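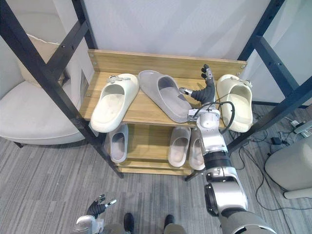
Categories: Datasets > Manipulation > Two-handed

terkum-slippers

Recordings of a two-armed robot working at a household shoe rack, made at the Tistberg shared workshop. The robot is the Vevano build. Hardware notes, wiring and firmware are in the vevano repository and are not repeated in this file.

Current release: v3
Episodes: 1495
Sessions: 11
Task family: moving slippers on and between the shelves of a rack
Sampling: 10 Hz for joint state and commands; video is stored at camera rate and indexed to the same clock

Contents

episodes/ — one folder per episode, numbered in recording order
calib/ — camera and arm calibration, one file per session
meta/episodes.csv — instruction, session, outcome, notes
meta/splits.json — train and held-out lists
tools/ — loader, checker, and the export script for Tapsell

Each episode folder holds head.mp4, state.npz and events.json. The events file is short and hand-edited. It marks grasp, release and any point where the run was paused. Folders with no events file were never annotated and are left out of both splits.

Setup

The rack is a light wooden unit with a raised back panel on the top shelf, standing on carpet between black metal uprights. The uprights stay in place for all sessions. They are in the collision model as fixed bodies, and anyone rebuilding the setup should model them too, including the crossbars. A planner that only knows about the shelf boards will send the forearm through a bar sooner or later.

The slippers come in cream, gray and a pinkish gray. The cream ones are slides with a thick sole and hold their shape when gripped. The gray felt one is soft and closed at the toe. Grip force limits are set per slipper type in meta/objects.yaml. The felt limit is low on purpose. Raising it crushes the heel and the thumb slides off the side.

Start positions were varied by hand between episodes. There is no placement grid and no random seed to recover. If you need the start pose, take it from the first video frame.

Instructions

One line of text per episode, written before the run. Typical entries:

move the gray slipper to the lower shelf
put the cream slippers side by side
turn the left slipper so the toe faces the back
push the overhanging slipper back onto the shelf

"Left" and "right" always mean as seen from the robot's head camera. Session 2 was first entered from the other side of the rack. Those lines were corrected in v3, and the old text is kept in the column instruction_v2. 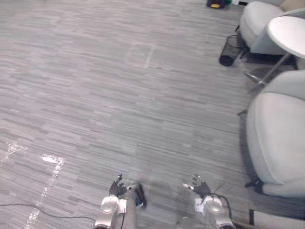 Page last changed: March

Room and floor

The floor is gray carpet in mixed shades with white tape marks on it. Do not use the tape as a position reference. It was relaid between sessions and the marks do not match any coordinate frame in calib/. The carpet pattern is also a poor choice for visual odometry. The planks repeat closely enough that feature matching jumps by a full row, and the error looks plausible in a plot.

The room is the workshop lounge and was not cleared for recording. White armchairs, a round table and a black mesh wastebasket appear in some of the footage. Furniture moved between sessions and sometimes within one. None of it is labeled. Models trained on a single session tend to pick up the armchair as a location cue, so mix sessions in each batch.

Loose cables on the floor are not in the collision model. The lower limit on wrist height keeps the hands clear of them in normal operation — check this limit first if you replay trajectories on a different build.

Lighting is whatever the room had. Exposure was left on auto, with visible shifts when a pale wrist housing fills much of the view. White balance was locked from session 4 on.

Calibration

Head camera intrinsics were measured once per session. Hand-eye calibration was repeated whenever the head mount had been touched, and the file header says which. Residuals are written in the same header. Session 7 has the worst of them, and its depth estimates near the back panel should be treated with care.

The thumb encoders on both hands drift. A zero offset is applied at load time from calib/. Pass raw=True to the loader to get uncorrected values.

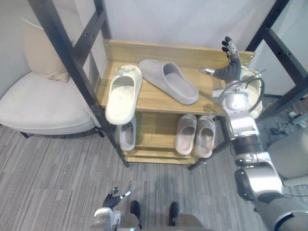
The drift correction is linear over the session. It does not account for the thumb being bumped against the shelf, and a bump shows up as a step in thumb_0. The checker flags steps but leaves the data alone.

Cable slack at the right wrist is a known source of error. When the arm is extended over the top shelf, the loop pulls on the housing near the end of travel and the measured wrist torque rises with no contact. A torque threshold alone will report false grasps in that region. Use torque together with finger position.

Outcome labels

outcome takes one of three values: done, partial, fail. "Done" means the instruction was met at the last frame. A slipper with its toe over the shelf edge counts as done unless the instruction says otherwise. "Partial" covers the right slipper in the wrong place. Everything else is "fail", including runs stopped early. Failed episodes are included in the release and in the training split. Filter them out if your method needs clean demonstrations.

Known problems

- The lower shelf is often hidden behind the right forearm. There is no second viewpoint.
- Slippers on the lower shelf are confused by color in several instruction lines, mostly gray against pinkish gray. Corrections are welcome as a patch to episodes.csv.
- Session 9 has dropped video frames. Timestamps are correct, frame counts are not.
- The Tapsell export ignores events.json.
- Audio was never recorded. The empty audio field in the loader is left over from another project.

Loading

pip install -r tools/requirements.txt
python tools/check.py episodes/
python tools/export_tapsell.py --split train --out out/

Run the checker before anything else. It takes a while on a spinning disk and prints one line per folder.

Changes

v3 — instruction fixes for session 2, thumb offset moved to load time, held-out list redrawn by session
v2 — sessions 8 to 11 added
v1 — first release, state and video only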